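Workshop Tips: Keeping the Bench Arm Happy

If you have a small gripper arm on your bench at home, you already know how much fun it is -- and how fast it goes sloppy when you skip the boring stuff! I run mine on a Jollach two-finger gripper with a Lysenko controller, and these are the habits that have kept it picking things up cleanly since May.

Wipe the fingers first. Dish soap on a damp rag, then a dry rag. Skip the furniture spray, please, it leaves a film and everything starts sliding (ask me about the jam jar).

Check the finger screws cold. Mine like to creep after 600 cycles or so, and I used to wait until I heard a click. Now I put a dab of nail polish across each screw head and onto the metal next to it. If the line is cracked, the screw has moved. Such a cheap trick and I love it!

Grease the slide at 4000 cycles. A bead the size of a grain of rice on each rail, run the jaws open and shut 18 times, wipe off whatever squeezes out. Too much grease picks up bread crumbs and sawdust, and then you have made sandpaper.

Re-zero after every finger change. Close the jaws on a playing card, set that as zero, open, close again. If the card tears, back off a hair. The Zidbridge software saves the old zero under the same name, so write it on masking tape before you overwrite it. I lost a whole evening to that one.

Practice in simulation before the real kitchen stuff. I load the Luria scene set, which has toaster-like shapes in it, and try my approach with the fingers wide open. Smooth, rounded bodies are the tricky ones, and a long one lying at an angle is trickier still. Turn the wrist until the fingers close across the narrow way, and come down slowly.

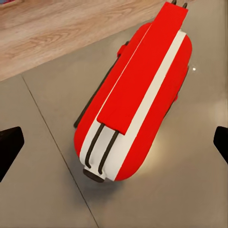
Page 18

Leave plenty of opening on both sides when you start. You can always tighten up the path later, and it is much nicer to find a bad wrist angle on the screen than against your good counter.

Squeaky wrist? Look at the cable before you blame the bearing. Mine was rubbing on a zip tie -- snipped it, put on a loose hook-and-loop strap, silence.

Spare finger pads go in a lidded tin, flat, away from the window.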